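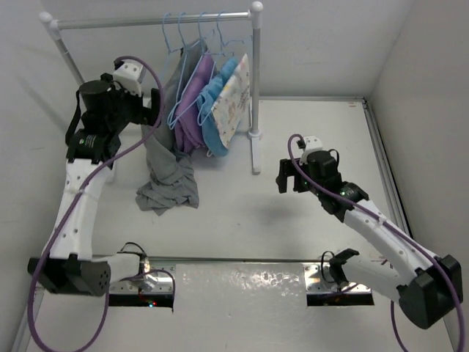
Hakim Pelupessy wrote to us that his rack leaned to the left after he hung the first few garments, and he asked if he must take it apart and start again. He does not need to. Please read 4.2 and the note after step 5.

4.2 Hanging garments on the small rack

Before you start, the rack must be standing and all the screws must be tight (see 4.1). You need wire hangers and a flat floor.

1. Put the rack near the back wall. Leave 2 inches between the wall and the rack, so the hangers can turn freely.

2. Press lightly on the top rail with one hand. If the rack rocks, turn the feet until it stands firm.

3. Look at each wire hanger before you use it. A bent hook can be straightened by hand. Throw away a hanger with a sharp end, it will pull threads from the cloth.

4. Close the top button of each shirt. Put the hanger in from the bottom, not through the collar - the collar will stretch after some time.

5. Hang the first garment in the middle of the rail. Hang the next one at the left, then one at the right, and continue in this way.

Note: If the rack already leans, take off the garments from the low side, loosen the two lower screws by half a turn, push the uprights straight and tighten again. Then hang everything back as in step 5.

6. Turn all the hooks in the same direction, with the open side to the wall.

7. Check the shoulders. The seam should lie on the wire and the sleeve should fall straight down.

Caution: Do not load the rail with more than 24 pounds. Heavy coats belong on the Kasisby floor stand, not on the small rack.

Caution: Do not hang damp clothes on bare wire. Rust marks are difficult to wash out.

4.3 Taking garments off

Hold the upright with one hand and lift the hanger up and toward you. Do not pull the garment down from the hanger - this is how most rails become bent. For knitwear, better fold it and keep it on a shelf.

Spare feet and screws: order part 2324 from Plernley.

Search this manual Enter keyword Go

Filed under: Home storage / Clothes racks / Set-up guides

Contact Cadutside | © Cadutside, November 2018 | Back to top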